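Speaker notes: Costing a two-arm garment cell
Sun-ja Bang, Gramon
Perville session, 7 March 2024. 25 minutes plus questions.

Note 1. Opening

Skip the company history. Start with the request as it came to us: the Siller laundry site wanted a price for "one robot that folds shirts." State that the first quote covered the arms and the grippers and nothing else. State that the arms ended up as less than half of the final budget.

Ask how many in the room have signed for a robot purchase. Wait for hands. Adjust the speed of notes 2 and 3 to suit.

Note 2. What goes on the purchase request

Read the line items slowly. People write them down.

Arms, two, matched pair. Grippers, two, plus one spare of the same part number. Finger sets. Wrist cameras and one fixed camera. Cables, strain relief, cable spares. Table. Lighting. Workstation. Test garments. Operator hours. Floor space charge, if the site bills internally.

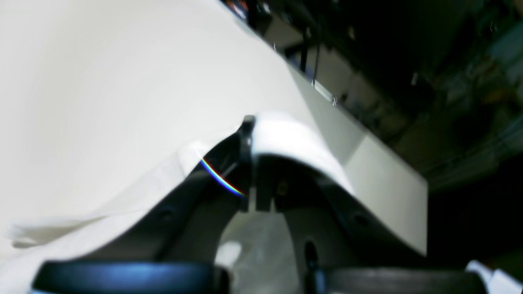 Most requests leave out the spare gripper. On our schedule a replacement took long enough that the spare paid for itself in the first quarter. If the approval limit is tight, drop the second workstation monitor and keep the spare.

Test garments belong on the request as a consumable. We bought 144 shirts in the first order, in mixed sizes, and treated them as used up at the end of the trial. Do not let purchasing book them as stock. They will want them back.

Note 3. Cloth is the cost driver

Say this plainly: a rigid part has one shape and a shirt does not. Cycle time for rigid parts can be estimated from a drawing. Cycle time for cloth has to be measured, and the measuring has to be paid for before anyone knows the answer.

We set aside 150 operator hours for this at Siller. It was the line most often challenged in review, and we did not give any of it up.

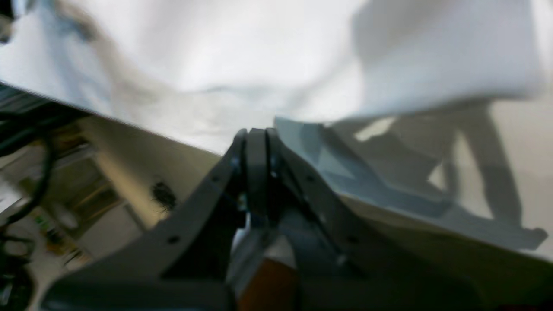 Camera placement should be settled before the camera is ordered. The Bassey quote had a wrist unit and a fixed unit priced as alternatives, with a discount for choosing one. We took both. A wrist view gives good detail at the fingers, but once a large piece of white cloth is lifted it can take up the whole upper part of the view, and there is very little left to plan from. Motion blur makes it worse. Budget for the fixed camera and for the mount, which is quoted separately.

Lighting goes with the cameras. White cloth on a pale table has low contrast. A darker table top costs little if specified at the start. Changing it later means a new calibration, and that is a day of somebody's time.

Pause here for questions on cameras only.

Note 4. Throughput and payback

Show the spreadsheet, tab two. Do not show tab one, it has the supplier discounts.

The Siller case was built on 643 shirts per shift for the manual line. The cell was never planned to match that in year one. The request was approved on the second shift, which the site could not staff. Make this point carefully - a payback model based on replacing the first shift would have failed review, and should have.

Trial length was set at 4,000 folds. Below that figure the failure rate moved too much from day to day to be used in a payback model.

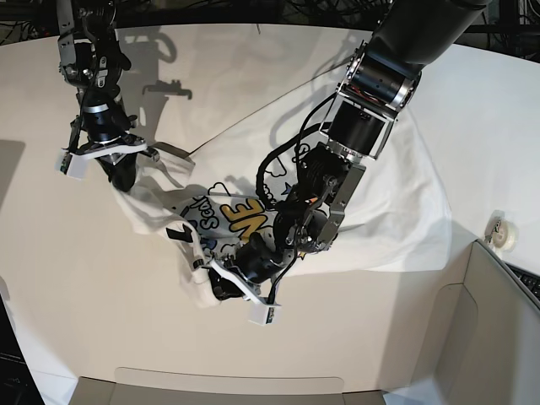 Should the second arm be bought at the start or added later?

Buy both at the start. The table, the mounts and the safety review are all sized for the pair, and a later addition means paying for the review again.

Note 5. Service and downtime

Ask the supplier for three numbers in writing: response time, shipping time for a gripper, and the hourly rate after the warranty ends. Gramon now puts all three on the comparison sheet next to the purchase price.

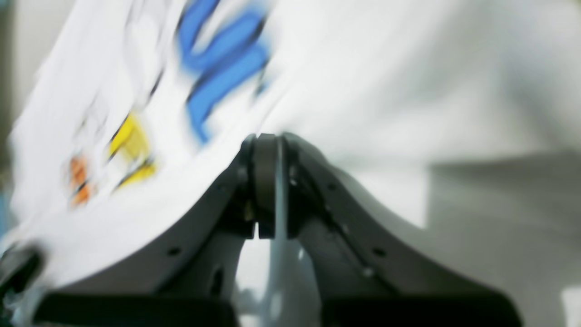
Finger pads are a wear item. Price them per thousand cycles and put them in the operating budget. Cables also wear, mostly at the wrist, and a spare set should be on the shelf before the trial starts.

Software updates: confirm who pays when an update forces a recalibration. The Bassey contract was silent on this. We had a clause added before signature.

Note 6. Planning dates

Order to delivery, then delivery to first fold, then first fold to end of trial. Give these as separate bars. Most plans draw one bar and lose the middle part.

The revised cost template goes out in April to those on the sign-up sheet. Leave the sheet by the door and take questions until the room is needed.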